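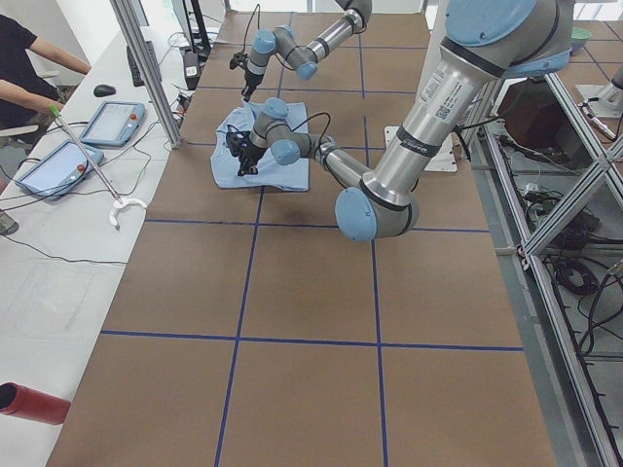

Kustlow Building, 2nd floor walkthrough, August
Walked by: Mamta Mittal
Copy to: Zihan Ren
Start 7:40 am

OK = fine, FIX = needs work, N/A = not here. Comments after each line.

EXITS AND HALLWAYS
Main stair door closes and latches: OK
Back stair door closes and latches: FIX. Closer is weak, stops an inch short. Same as last time. Rasmont was supposed to send someone.
Exit signs lit: FIX. One by room 518 out. Bulb or battery, didn't have the ladder
Hallway clear full width: FIX. Pallet of ceiling tile outside the mail room, moved it over myself, needs to go to the basement
Floor mats flat: OK

FIRE
Extinguishers hung, pin and seal in place: OK except kitchenette, tag is out of date. Needle still in the green
Pull stations not blocked: OK
Sprinkler heads, 18 inches clear below: FIX. Supply closet, boxes stacked to the ceiling again. Told Zakharchenko's people, they said end of day
Smoke detectors, covers off after painting: OK, checked all of them this time

ELECTRICAL
Panel room locked: OK
3 ft clear in front of panels: FIX. Mop bucket and a folding chair.
Extension cords used as permanent wiring: FIX. Space heater in the front office on a brown cord under the rug. Unplugged it and left a note. Heater needs to go strait in the wall or go home
Cover plates: one cracked by the copier

WORK ROOMS
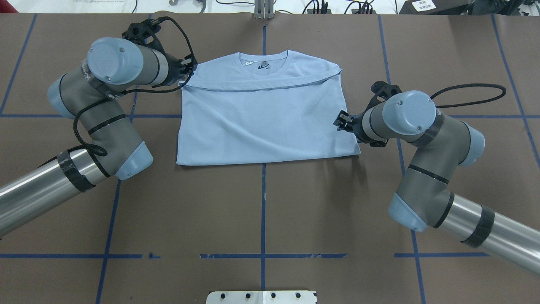 Light blue T-shirt, folded, on the taped work surface.

Lighting: OK
Door hardware: OK
Evacuation map posted: FIX. Map still shows the old layout from before the wall came down. Zornura has the new drawing, Zihan please ask for it

KITCHENETTE
Fridge seal: OK
Outlet by sink trips and resets: OK, tested twice
Coffee maker off overnight: was on when I got there

FIRST AID
Kit stocked: FIX. Out of large bandages and burn gel. 9 eye wash packets, all in date
Contact list current: FIX, has Rasmont's old number on it
Eyewash station flushed: N/A this floor

RESTROOMS
Wet floor sign availble: OK
Grab bar tight, accessible stall: FIX. Moves when you lean on it. Do this one first please, before the stair door

Roof hatch not checked, no key. Will do it with the 3rd floor.
Done 9:15. MM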